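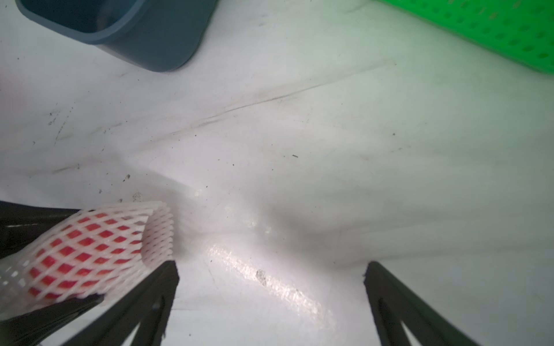
Wrist camera view during a pick trial: open fingers, netted fruit at left, bins at the far corners.

Setting Up the Zanau Two-Finger Kit for Netted Fruit

By Lucinda Calloway

The Zanau kit ships with two tapered fingers, a wrist camera, and a license for the Brestlow control software. The printed manual covers rigid parts such as boxes and bottles. Fruit in foam net sleeves gets half a page, and the default settings on that page do not work well. The procedure below was written on software release 8 and replaces that half page.

Before you start

Mount the fingers and tighten the clamp screws in the order given in the manual. Run the homing routine with the fingers clear of the table. If Brestlow reports a finger offset greater than 2 mm, loosen the clamps, reseat both fingers, and home again. Do not correct the offset in software.

Placing the bins

Put the bins at the far side of the work surface, away from the gripper's rest position. Both fingers should be visible to the wrist camera with open table between them. A bin that overlaps this area will be picked up by the segmentation step as part of the object.

Bin color matters less than the manual suggests. A slate-blue container and a bright green basket can be used on the same white table. The green does throw a slight tint onto the surface next to it, so set white balance with the bins already in position.

Setting the object mask

Open the Vision tab and select Mask, then Manual. Draw the mask around the fruit and the net together. The automatic mask looks for one solid color, and on red fruit under white mesh it tends to return a group of small red patches. Set Merge Distance to 13 and run the preview until it shows a single outline.

Check the loose end of the net next. An empty length of sleeve often extends past the fruit, and the software will include it when it calculates the center. Turn on Exclude Tail and drag the cut line to where the red stops. With the tail included, the grasp point shifts toward the hollow end and the fingers close on foam.

Table marks

Scuffs, specks, and glare all show up in the wrist view. Set Minimum Area high enough that small debris is ignored. Glare between the fingers is harder to filter. Lower the exposure one step at a time and stop when the fruit outline starts to break up, then go back one step.

Grip and approach

1. Set the approach to vertical.
2. Open the fingers fully before descent.
3. Enable Side Check. If the fruit is lying against the outside of a finger, the arm will lift and reposition before it tries to close.
4. Set closing force to level 3.
5. Set lift speed to Slow for the first run.

Leave Side Check on. On our unit it adds a short pause to each cycle, and turning it off led to fruit being pushed across the table by the outer face of the finger.

Fingertips

The squared tips supplied with the kit are adequate for this job. Aguirre sells a padded set that fits the same clamps. We tried it in October and saw no difference on netted fruit, though it did mark bare fruit less. Gravwood tips need an adapter plate and a new tool length entry.

Save the finished settings as a named profile. Brestlow overwrites the default profile when it updates.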